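Onomside Community Trust > Grants > Winter Programme > Progress reports

Flillholm Winter Lights and Toy Collection
Progress report to the Trust, December 13, 2020

This report covers the period from the start of October to now. The grant was given for two things: the lights along the river path at Flillholm, and the collection of new toys and warm clothing for families in Flillholm and Hattar. Both are running. The toy collection is ahead of where we planned to be and the lights are slightly behind.

The path lights were switched on a week later than stated in our application. The delay came from the electrical inspection, which found that two of the outdoor sockets near the footbridge needed replacing. We paid for this from the repairs line and have not gone over it.

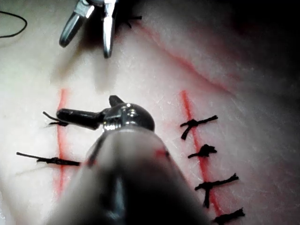 The footbridge section is now lit from late afternoon until nine in the evening. We had planned to keep it on until ten, but people living opposite asked for an earlier finish and we agreed. The timer has been reset and there have been no further complaints.

Toy and clothing collection

There are 7 collection points, five in Flillholm and two in Hattar. So far 54 families have been referred to us by schools and the health centre. Each family gets one parcel, packed to a list they fill in themselves. Parcels are left on the doorstep this year – no visits indoors, and no Santa at the door, which was a disappointment to several of the smaller children last time we had to cancel it.
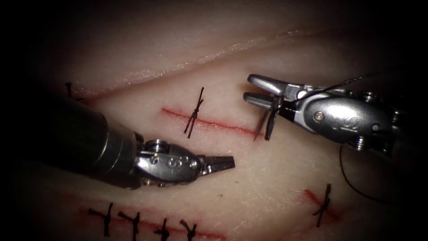
Two instruments over the practice pad, the left jaws slightly open.

Spending on the collection stands at £1,697. Most of this went on coats and boots in sizes that are rarely donated. The rest was wrapping, tape and van hire. We still have to pay for the second van day and expect to stay within the sum agreed.

The Broltuvus hall is our sorting base until the new year. It was built in 1972 and the heating is poor, so packing is done in short shifts. Toys are sorted by age, and anything with small parts goes to the over-eights. For the older children we have tried to move away from the usual gift sets and towards things linked to school subjects and work.
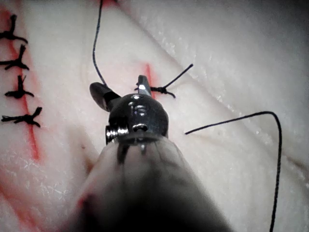
The request lists from teenagers have been the hardest to fill. Many asked for vouchers, and some for science or craft kits. One wrote that she wanted to be a surgeon, so her parcel has an anatomy colouring book. We would like a separate budget line for this age group next year – it is where we fall short.

Work still to do

The last parcels go out in the week before Christmas. The Hattar deliveries will be done first, as the road over the hill is often closed by snow. The lights stay up until Twelfth Night and will then be tested, boxed and stored at the hall.
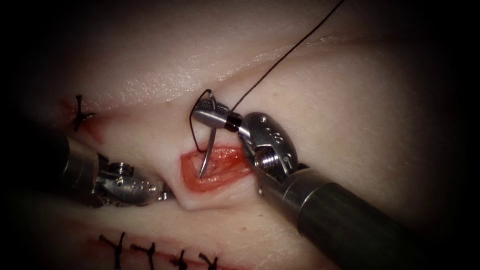
We have also begun the careers leaflet that goes into the teenagers' parcels. It covers nursing, joinery, catering and surgery, with a page for each. The surgery page is short. The text for the joinery page is late and we may have to print without it.

A full account with receipts will be sent once the van hire has been invoiced.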